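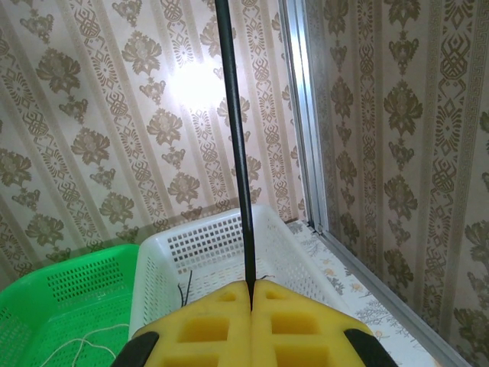

Hela Zweiarm-Arbeitsplatz: Einrichtungshandbuch
Abschnitt 2: Bedarfsplanung und Beschaffung

2.1 Geltungsbereich

Dieser Abschnitt richtet sich an Stellen, die einen Tischarbeitsplatz mit zwei Roboterarmen für das Sortieren von Leitungen und Kleinteilen beschaffen. Er behandelt Mengengerüst, Kostenansatz und Bestellreihenfolge. Montage und Inbetriebnahme sind Gegenstand von Abschnitt 3.

Die Planung ist abgeschlossen, wenn das Formblatt Trendis vollständig ausgefüllt und vom Kostenstellenverantwortlichen gezeichnet ist.

2.2 Aufgabe festlegen

1. Teilespektrum aufnehmen. Leitungen, Schnüre und Stäbe getrennt erfassen, jeweils mit kleinstem und größtem Durchmesser.

2. Ablageorte bestimmen. Für jede Sortierklasse einen Korb vorsehen. Körbe gleicher Farbe sind zulässig, wenn die Zuordnung über die Position erfolgt.

3. Greiferbacken auswählen. Für dünne, glatte Teile weiche Backen mit strukturierter Oberfläche ansetzen. Schaumstoffbacken sind Verschleißteile und in der Position Verbrauchsmaterial zu führen.

4. Störteile benennen. Gegenstände, die auf der Arbeitsfläche verbleiben, ohne sortiert zu werden (Becher, Verpackungen, Halter), in die Teileliste aufnehmen. Sie beeinflussen den freien Arbeitsraum.

Hinweis: Lose Leitungen verhaken sich. Taktzeiten, die mit Einzelteilen ermittelt wurden, dürfen nicht auf Leitungsbündel übertragen werden.
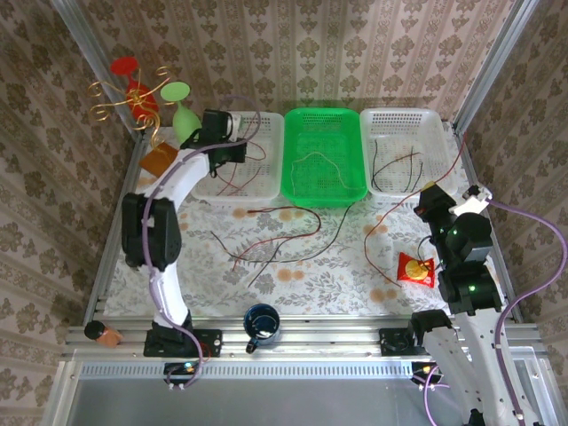
Seite zuletzt geändert: Juli 2021

2.3 Aufstellfläche und Rahmen

1. Position der Armsockel festlegen. Bei der Bauform Murín werden beide Arme an der vorderen Schiene befestigt, je einer links und rechts. Die Körbe stehen in einer Reihe an der Rückseite.

2. Reichweite prüfen. Jeder Arm muss den ihm zugewiesenen Korb und die Tischmitte erreichen. Überschneiden sich die Arbeitsräume, ist in der Ablaufsteuerung eine Verriegelung einzuplanen.

3. Rückwand und Seitenwände ansetzen. Wandplatten und Tischbezug gehören nicht zum Lieferumfang des Rahmens. Gemusterte Oberflächen sind zulässig, wenn die Bildverarbeitung damit eingerichtet wird. Ein späterer Wechsel erfordert eine erneute Einrichtung.

4. Beleuchtung planen. Leuchten so anordnen, dass auf den Wandplatten keine Blendstellen entstehen.

5. Leitungsführung der Arme einplanen. Zuleitungen brauchen Schlaufen mit ausreichender Länge für die volle Bewegung. Überlängen gesondert bestellen.

Achtung: Offene Elektronikbaugruppen im Bereich der Armsockel erfordern einen Berührungsschutz. Die Abdeckung ist eine eigene Bestellposition und wird häufig übersehen.

2.4 Kostenansatz

Alle Beträge in Euro, netto, je Arbeitsplatz. Arme und Steuerung werden nach Angebot angesetzt und sind hier nicht enthalten.

Rahmen mit Lochschiene und Bodenblech: 1.913
Greiferbacken und Befestigungssatz: 329
Körbe, Tischbezug, Kleinmaterial: 86

Frachtkosten sind nicht enthalten. Bei Bestellung über die Rahmenvereinbarung Prutley ist die dort hinterlegte Kostenstelle einzutragen.

Hinweis: Ersatzbacken im selben Vorgang bestellen. Nachbestellungen unterhalb des Mindestbestellwerts werden mit Zuschlag berechnet.

2.5 Bestellreihenfolge

1. Angebot für Arme und Steuerung einholen. Bindefrist notieren.

2. Rahmen erst bestellen, wenn das Lochbild der Montageplatten schriftlich vorliegt.

3. Greiferbacken und Befestigungssatz zusammen mit den Armen bestellen.

4. Körbe und Tischbezug nach Freigabe der Aufstellzeichnung beschaffen.

5. Wartungsbudget für das Folgejahr bis Ende Januar anmelden. Verspätete Anmeldungen werden dem übernächsten Haushaltsjahr zugeordnet.

Achtung: Änderungen am Rahmenmaß nach Auftragsbestätigung gelten als Neubestellung.

2.6 Unterlagen zur Ablage

Formblatt Trendis, gezeichnet
Teileliste mit Störteilen
Aufstellzeichnung mit Armsockeln und Korbpositionen
Angebote und Auftragsbestätigungen
Nachweis Berührungsschutz

Weiter mit Abschnitt 3: Montage des Rahmens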